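FOR IMMEDIATE RELEASE
June 21, 2022

Lukoreo opens its robot bench rules to everyone

BRORNIMHOLM - I've been wanting to send this one out since March, so forgive me if I sound a little excited! Today we're publishing the Lill Bench Rules, our house standard for people who work at a table with a robot arm. It's free, it runs to 72 pages, and you can copy any part of it for your own shop.

We started writing things down when our teams kept doing the same job in different ways. One bench would slow the arm before a person reached in, another would stop it completely, and a new hire had to learn both. So we sat down with our friends at Jemano and went through 1391 entries from our bench logs (yes, every one of them) to find out where people got confused.
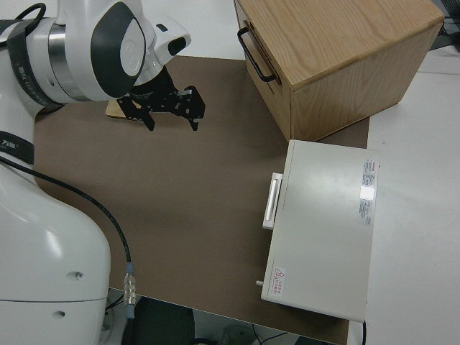

Mirela Oduya-Strand

What came out of all that reading is a set of eight rules, and most of them are very plain. Keep the space under an open gripper free of hands while the arm is powered. Know where every cable goes before you start a run, especially the ones that reach the table edge. Leave warning stickers where people can read them. Write down any change to the layout - even a box moved over by an inch - before the next person takes over.

My favorite is rule six, which says anyone at the bench can call a stop and doesn't have to explain until the arm is parked. We argued over that one for weeks, and I'm so glad it stayed in.

The rules don't replace a proper risk assessment or the manual that came with your arm, and please don't treat them that way. They cover the everyday habits in between. We've had 533 comments on the draft already, and the next version will take in as many as we can manage.

You can ask for a copy, or send us your own bench rules to compare, through the Lukoreo press desk in Brornimholm. Printed copies are going out too, with a one-page checklist to hang by the bench.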